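Malard G2 Two-Finger Gripper with Simulation Package
Part number 3876
Lead time: 2 weeks

Overview

The Malard G2 is a parallel gripper for small industrial and laboratory arms. It ships with the Sirkholm simulation package, so you can set up and rehearse a pick on a computer before the hardware arrives. The same control file runs both the simulated gripper and the real one.

This page covers what is in the box, what the software does, and what to expect if you book a demonstration at our Darkley showroom.

What you get

Gripper body with fingers fitted
Mounting plate and screws
Control cable
Sirkholm license for one workstation
Printed setup guide

Spare fingers, longer cables and extra licenses are ordered separately. See the Accessories tab.

Demonstrations at Darkley

We run demonstrations every Monday at 10:00. A session has two parts. The first is at a screen, where we load the gripper model, move it over a work surface and show how the approach height and opening are set. The second is at the bench with a real arm. Most visitors find the screen part more useful than they expected, and several customers have asked us to make it longer. We have done that. It now takes up the first half of the visit.

There is no charge. Groups of up to six can be taken at once. Please tell us the make of your arm when you book so that we can load the right model.

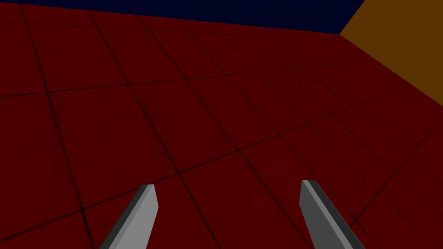
The Sirkholm wrist view is the one we use for most of the screen session. It moves with the gripper, so the surface turns and tilts as the wrist does, and it takes a few minutes to get used to. New users tend to steer by the floor of the workspace, and the dark seams between the red tiles give them something to line the fingers up against while they learn the controls. We start with the fingers open and nothing on the surface. Parts are added once everyone has had a turn at moving the wrist.

The colors of the floor, walls and background can all be changed in the settings menu. Plain colors are the default and put less load on the graphics card. If you have a drawing of your own work cell, you can import it and use that in place of the standard one.

Bringing your own part

Visitors are welcome to bring a part. For the bench session it should fit in a shoebox and be clean and free of oil. For the screen session we need a 3D file, sent at least two working days ahead. We can't promise to convert files that arrive on the day.

If a part turns out to be unsuitable for the G2, we will tell you. The Lombardi wide-opening model handles larger items and can be shown at the same visit if you ask in advance.

Computer requirements

Sirkholm runs on an ordinary office desktop with a separate graphics card. Laptops work, but the wrist view may be slow at full size. The installer needs a network connection the first time only. After that the license is stored on the machine.

Price

Gripper with simulation package: $3,876
Additional workstation license: $247
Spare finger pair: $49

Prices don't include shipping or sales tax. Schools and colleges should contact us for a separate quote.

Booking a visit

Use the form on the Contact page and choose "Darkley demonstration." We reply with a confirmation and directions. Parking is behind the building, and the showroom entrance is on the same side. Allow around 2 hours for the full visit.

Related products

Lombardi wide-opening gripper
Malard mounting plates
Sirkholm additional licenses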